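Llevo desde diciembre enseñando a máquinas a poner y quitar la mesa, y cada semana me entusiasma más. En Plonda trabajamos con dos métodos: el mando a distancia, con el brazo en otra sala y el operador pendiente de una pantalla, y la pinza de mano, que uno agarra y usa sin más. Mi opinión es que para la vajilla gana la segunda, y por mucho.

Con el mando, un gesto tan tonto como levantar un plato hondo se convierte en una negociación. El retardo era de 177 milisegundos en nuestro equipo – parece poco hasta que hay porcelana de por medio – y el operador acaba moviéndose como si llevara guantes de horno. Lo que aprende el robot es justo eso: la timidez. Con la pinza en la mano, en cambio, una persona que ha fregado toda su vida muestra cómo se busca el borde, cuánto se inclina la pieza, por dónde se sale sin rozar la de al lado. ¡Y lo hace a su ritmo! 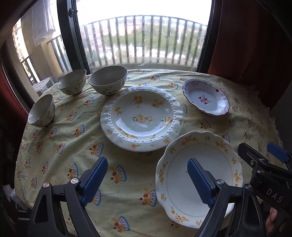
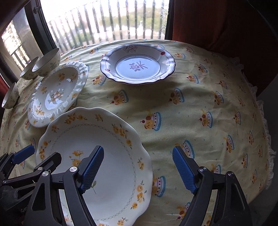 *Platos y cuencos sobre el mantel estampado, con la pinza de mano.*

En Grilance defienden lo contrario, y su argumento merece respeto: con el mando, los movimientos grabados son por fuerza movimientos que el brazo puede hacer. Es verdad. De las 681 demostraciones que pasamos por Provby, nuestro programa de revisión, hubo que tirar bastantes por giros de muñeca imposibles para el robot. Pero repetirlas costó una tarde, y yo firmo ese cambio cuando quieran.

También me importa el sitio. Una mesa de casa, con su mantel arrugado, sus bordes ondulados y sus brillos, enseña cosas que el banco gris del laboratorio se calla. Prefiero 200 demostraciones en siete comedores distintos a miles sobre la misma plancha. Para tareas de fuerza, o con piezas calientes, seguiría usando el mando; el manual interno que llamamos Nägeli lo recomienda y ahí no discuto.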